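Boards > Student Projects > Simulation League > Apartment round
3 min read

nordin_gerd
Our club entered the apartment round with a planner we named Pododora, and yes, the name was the part we finished first. You get a simulated apartment and a list of rooms, and your agent has to visit them all within 1,932 steps. Ours used 1,612 of them getting out of the bedroom. Views from the run are going in as I write this up.
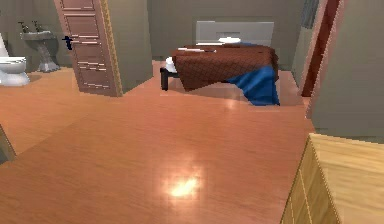

Prurkammont, October

Felicja Wieczorek wrote the floor detector and would like it known that it passed all its tests. It thinks the shiny patch on the planks is a hole. So the agent goes the long way past the bed, every time, with great dignity.

tisar_sverre
Glare again. We masked out anything brighter than a threshold and moved on with our lives.

nordin_gerd
We tried that. Then it stopped believing in the toilet.
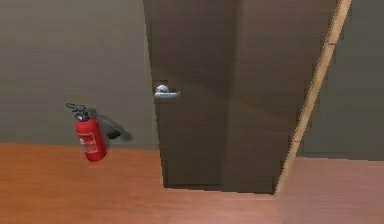
Does a closed door count as a wall in the scoring?
It counts as a door, and you lose 5 points each time your agent bumps it.

maj_britt_b
Sverre's mask is a bad habit and I will keep saying so. You have depth. Use depth. A hole has a bottom and a reflection doesn't.

tisar_sverre
Depth was noisy on our build. We placed above you, if I remember right.

maj_britt_b
By one bathroom.

nordin_gerd
Speaking of which. The bathroom is long and narrow, and our agent likes to keep the same clearance on both sides, so it goes in straight and then has opinions about turning round.

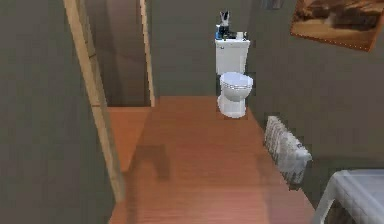

It also wants to keep clear of the radiator and the white corner on the right, and that leaves a strip of floor the planner calls "marginal". Njål Blomqvist, our coach, suggested making the robot thinner. In the config file. I have decided he was kidding.

felicja_w
He wasn't. I have the message. Also my detector is fine, the training set was 601 views and hardly any had lamps in them.

maj_britt_b
Then it isn't fine, Felicja.

felicja_w
It's fine on 601 views.

nordin_gerd
Moving on. Last one from me, the bedroom with the doorway in view:
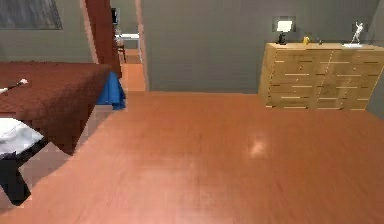 Bedroom, dresser side, with the famous hole in the floor.

tisar_sverre
That's a wide open floor. What did it do?

nordin_gerd
Spun in place, mostly. Switching to depth tonight, so Maj-Britt can stop typing.

maj_britt_b
I'll stop when I see the log.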